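Wavura Recordings
October - posted by Bronwyn Ruddock, Label Manager

1/ Wavura Recordings is pleased to confirm that the remastered edition of Michalski's first album, Bristum, will be released this Friday on double vinyl and through all digital services. The following posts set out the details for listeners, retailers and radio programmers.

2/ Bristum first appeared as a home-dubbed cassette, sold at shows and through two record shops in Hobart. It has been out of circulation for most of its life. Copies that do surface have generally been played hard, and the label has received regular requests for a proper edition.

3/ The remaster was prepared by Heledd Gwynne from the original quarter-inch reels, which were held by the artist. Two of the reels required baking before transfer. The third was in good order and was transferred flat, with no noise reduction applied at any stage.

4/ Listeners familiar with the cassette will notice that the kick drum now sits lower and further forward, particularly on "Tidal Gate" and "Copper Line". This is the balance on the reels. The cassette duplication removed a good deal of the bottom end.

5/ The running order has been restored to the artist's original sequence. "Overpass, Returning" moves from the close of side one to the opening of side three, and the long beatless passage that preceded it is reinstated in full. 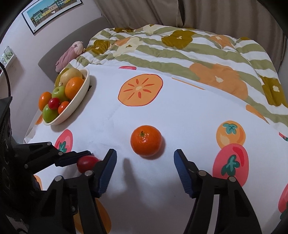 6/ That passage runs to 5 minutes and leads directly into the track without a gap. Radio programmers who require a clean start should request the separate broadcast edit, which has been prepared for this purpose and carries its own ISRC.

7/ The edition also includes three new remixes. Jasach contributes a version of "Copper Line" at a considerably slower tempo, built on the organ figure from the final minute of the original. Ngaio Lockyer has reworked "Tidal Gate" for the club, and Shayne Faulkner's ambient treatment of the title track closes side four.

8/ Ngaio Lockyer's remix has been in circulation among a small number of DJs since the winter. The label is aware that a low-quality rip has been uploaded to several channels. It was taken from an early mixdown and differs from the released version in its second half, where the vocal has been removed and a new bassline introduced.

9/ A note on the pressing. The vinyl is limited to 195 copies on clear and a standard run on black. Both are cut at 45 rpm from the same lacquers, and there is no audible difference between them. The clear copies are available from the label's own store only, one per customer.

10/ The catalogue number is WAV 3331. Retailers placing orders should quote this number in full, as the original cassette carried a similar one and some distributor databases still list it. Orders placed against the cassette number will not be filled.

11/ The sleeve has been redrawn by Alby Goodwin from his own artwork for the cassette. The gatefold carries his notes on the period, together with a complete list of the equipment used. Readers with an interest in the Roland sequencer questions that come up on every forum will find most of them settled there - though the artist has asked that one or two remain open.

12/ Customers who purchased Michalski's two later albums directly from the label have been sent a pre-order link by email. The link is tied to the address used at purchase. Customers who have since changed addresses should write to the store before Friday, as it cannot be reissued once general sale begins at 9 am.

13/ Digital purchasers will receive 24-bit files together with a PDF of the sleeve notes. The remixes are included in the digital edition and will not be sold separately for the present. A streaming version will be available on the same day and follows the same sequence.

14/ Michalski will perform Bristum in full at the Wavura showcase in Brunswick later in the season, using a reduced version of the original live set-up. Heledd Gwynne will be on front-of-house sound. Capacity is 100 and the venue is licensed, so entry is restricted to those aged 18 and over. Support will be announced once confirmed.

15/ A second performance is under discussion. The label asks that enquiries regarding interstate dates be directed to the booking address and kept out of the replies here, which are not monitored outside business hours.

16/ Review copies have been dispatched to press and community radio. Stations that have not received theirs by the end of the week may contact the office for a download code. Physical promotional copies are exhausted.

17/ The label thanks Michalski for access to the reels and for patience over a long production schedule. Test pressings were rejected twice on account of surface noise on side three, and the approved set arrived later than planned. The first listen to "Tidal Gate" from the remastered files will be posted to this account on Friday morning.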